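Two Arms, One Cup: Montserrat Collado on Renting Out a Robot by the Month

Montserrat Collado sells patience, or at any rate she bills for it. Her company, Promness, rents a two-armed bench kit to small firms that have a fiddly job and no robotics department. The kit is called the Bririco. She did not choose the name and would like that noted.

I met her at the Arkcombe workshop in September, a little after nine in the morning, and asked what a customer gets for $2544 a month.

"Two arms, two grippers, the controller, and me on the phone," she said. "Some people would pay extra to leave out the last one."

The minimum rental is 6 months, a term she defends without blushing. The first month, in her experience, goes on arguing over where to put the table. The second goes on discovering that the job everyone described at the sales meeting is a different job from the one done on the floor.

Her standard demonstration is putting pens in a cup. I had been hoping for something with sparks.

"Everybody is disappointed," she said, cheerfully. "Then I ask them to write down every step of it. Where do you hold the pen? Which end goes up? What do you do if it's lying at a bad angle? They fill a page and they haven't got to the cup yet." 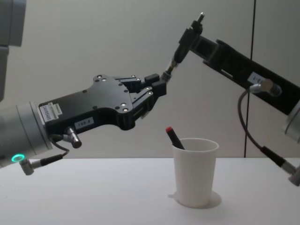

Fingertip to fingertip over the cup, with one pen standing in it.

Why two arms, when one would be cheaper? Collado has clearly had this question before, probably from accountants.

"Try opening a jar with one hand," she said. "You can do it. You'll end up holding the jar between your knees. A one-armed robot needs a fixture for everything, and the fixture is the knees. I got tired of designing knees."

The trouble with two arms is that they can hit each other. The Bririco's software plans both together and slows them down when they get close. I found the slow part very slow. She found it very reasonable, and mentioned the price of a gripper.

I asked about the cables, which on this sort of machine always look like an afterthought.

"They are always an afterthought. Ours are a slightly better afterthought than they were last year. Check them every morning. It's on the first page of the manual, and that's as far as most people read, so I put it there."

The manual runs to 84 pages. She admits that 13 of them would do.
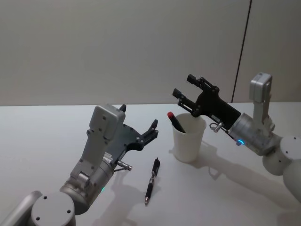 Grippers open, and a second pen lying on the table.

Not everyone is won over. Casado, a stationery packer that took the kit for gift sets, sent a list of complaints after the first term. The teaching mode was clumsy, the arms were fussy about shiny packaging, and the setup screen used four different words for "stop." Collado fixed the last one in an afternoon and is still working on the shiny packaging.

"They renewed," she said. "They also sent another list. I like them. A customer who has stopped complaining has usually put a tarp over it."

What would she tell a shop that is thinking of renting? She took a while over this.

"Bring me your dullest job. People come in with the hardest thing they do, the thing only one person in the building can manage, and they want a robot on it by Christmas. I want the thing everyone's sick of – the one they do while talking about something else."

And if the dull job turns out to be beyond it?

"Then I'll tell you so, and you'll rent something from somebody else, and I'll be in a bad mood until lunch."

She offers a trial day at Arkcombe before anything is signed. Customers bring their own parts. The coffee, she warned me, comes from a machine that is not one of hers.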